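Still doing my own washing-up

My sister-in-law has been saying since spring that by the time her youngest leaves school there'll be a machine that empties the dishwasher, and I have been saying since spring that I'll believe it when I see it. So in August, with a week off and nothing planned, I decided to find out where things stand. Be warned, I am not an engineer. I used to do the ordering for a garden centre and now I do the ordering for a bakery, and my main qualification is a lifetime of picking things up off the floor.

I started at home in Indembridge with the machines I already own. The vacuum is a Niroline, two years old, and I'm fond of it in the way you might be fond of a slow dog. It does the hall and the kitchen very nicely so long as I have been round first and lifted the chairs, the shoes, the cat's dish and the lead for the lamp. That takes me longer than sweeping would, if I'm truthful, but I do come home to a clean floor and I like that more than I expected to.

Then there is the shop floor. At the bakery we had a man in from Ashour to talk about a machine for loading trays on to racks, and he was very patient with us. It could shift 300 trays in a morning, he said, provided they were all the same tray, all the right way up and all in the same spot. Ours are three different sizes and one lot has been bent since before I started. We gave him a custard slice and he went away again.

So the difficulty seems to be with the picking up. I spent an evening reading about this (well, two evenings, I fell asleep during the first) and what struck me was how much effort goes into jobs a child of four would do without looking. Taking hold of something shallow by its edge, say. You have to get the fingers either side, low enough to grip but without bumping the table, and then know how hard to squeeze. A lot of it gets tried out in computer simulation, where you can let an arm have 600 goes at the same tray and nothing gets dented.
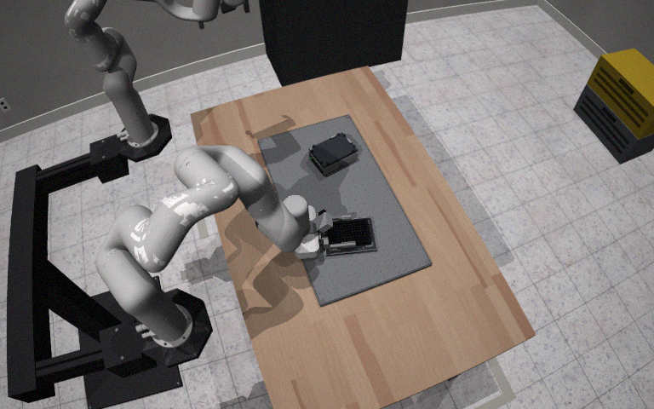

Simulated, of course: two arms, one table, and a gripper with its fingers either side of the tray.

I found that one oddly soothing to look at. It's a very tidy table, though, with a great deal of bare wood round the mat. Mine has the post on it, a colander, and a jar of screws that belongs in the shed. I'd like to see how an arm would get on with that lot.

A reader over at the Grona forum reckons folding towels is nearly there and cutlery is miles off, and I can believe both. Towels forgive you. I timed myself on the cutlery basket this morning, for comparison, and it took around 60 seconds with the radio on and one teaspoon down the back of the drawer – which is still there, by the way, if anyone has a long pair of tongs.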